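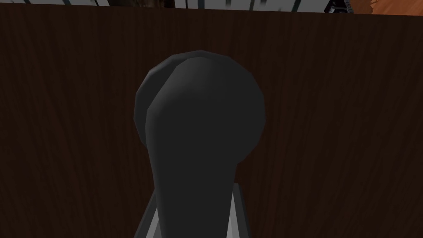

Page 25

Speaker notes: putting a town's old postcards in order

Hello everyone, thanks for coming out. (Check mic. Water.)

So, Pleltari had 2,000 postcards in shoeboxes and I was daft enough to offer to sort them. I thought it'd take a fortnight. It was October when I finished, and not the October I'd had in mind!

Start with the smell story, it usually gets a laugh. Then the big question: do you sort by street, by date or by publisher? I went by street first and it was a mess, as half the streets had changed their names. Sowah Lane was Mill Lane, then Station Road, then Sowah Lane again. Pause here, let the locals argue.
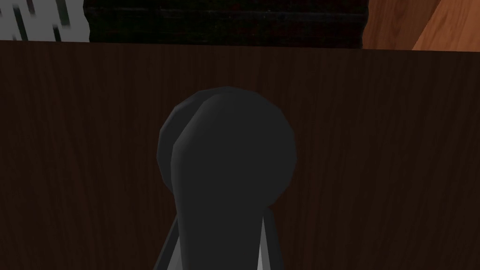 Anyway, I gave up on streets and went by publisher, and suddenly it all got easier. The Sirkora cards have a serial number on the back, bottom left, so you can put them in order without knowing a thing about the place. I did 1,000 of them that way with the radio on. Lovely.

Pencil only, by the way. Say this twice. Soft pencil, on the back, top right corner, and keep clear of the stamp. 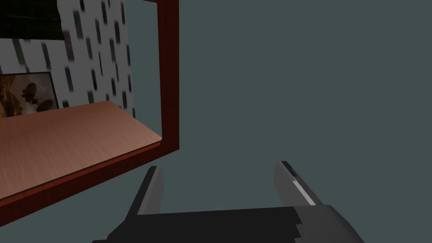 Gripper with its fingers open, near the shelf.

Now the messages. People always want the messages! Read out the one about the wet tent and the missing kippers, then the one that just says "Arrived. Hilly."

If there's time, mention the Mevum albums: nice sleeves, dreadful spines, mine split after 2 winters. If not, skip to questions and ask for the lights up. Boxes are on the side table for anyone who wants a rummage, clean hands please.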